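Sorting the junk drawer, part two
5 Feb 2026

I finished the kitchen drawer last week and moved on to the one in the hall, which is worse. It is wide and shallow and it has been collecting things since we moved to Termont in July. When Mayu Morikawa came by to return a casserole dish she opened it looking for a pen and closed it again without saying anything. I took that as a hint.

My method is the same as last time. Everything comes out, goes on the floor on an old sheet, and gets put in piles by where I would look for it if I needed it in a hurry. I used to sort by what a thing is. That gave me very neat boxes and I still couldn't find the tape measure, which had gone in with the sewing supplies.

The piles this time were tools, kitchen, first aid, paper, batteries and cords. Paper was the biggest. There were takeout menus from two apartments ago, the manual for a dehumidifier we gave away, and a warranty card for a Malov kettle that I never mailed in. I kept the lease papers and the spare checks and recycled the rest. It took 46 minutes, which I know only because I had bread in the oven.

Cords were the hardest. I have a rule that if I can't name the device, the cord goes, but I broke it twice. One of them fits something. I put both in a bag with the month written on it, and if the bag is still closed in July I'll drop it off at the electronics recycling.

For the tools I decided on one open bin that can sit on the closet shelf. I had been keeping the small stuff in a lidded box and I never put anything back because the lid stuck. With an open front you can reach in without taking the bin down. Zlatko Radulović, who lives downstairs and repairs bicycles, keeps all of his this way and he has a lot more to keep track of than I do.

The rule for the bin is that only things used for fixing go in it. Screwdrivers, the Allen keys, picture hooks. Tongs are kitchen even when they have spent a year in the hall, and anything for cuts and scrapes goes to the bathroom cabinet.

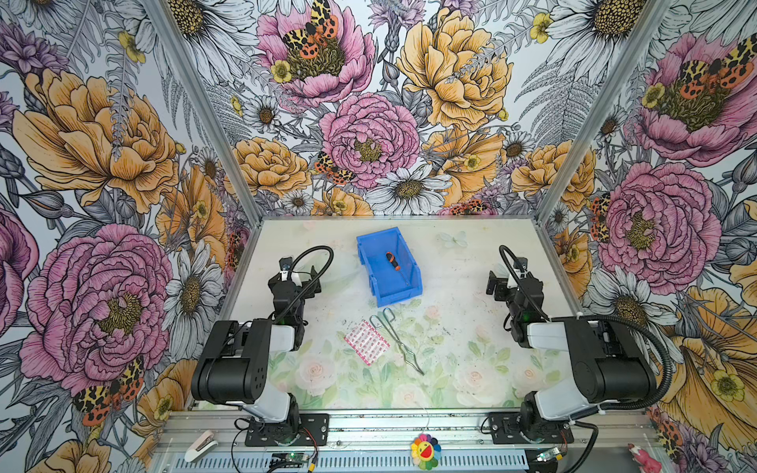

Does a small bin need dividers? I wouldn't buy any until you have used it for a month. Mine had them at first and the pieces were always a little too long for the slots, so I took them out and put the picture hooks in a jam jar.

I did spend five dollars on labels. They are the plain white kind from Higuchi, the hardware store near the station, and they peel off clean if you change your mind. I have changed my mind on the battery box already - it now says "batteries, tested" and the untested ones live in a cup by the door until I get to them.

The drawer itself now holds pens, stamps, the tape measure, a flashlight and the spare keys. I lined it with leftover shelf paper, which doesn't quite reach the back. Next up is the cabinet over the washer. I already know there are three bottles of the same stain remover in there.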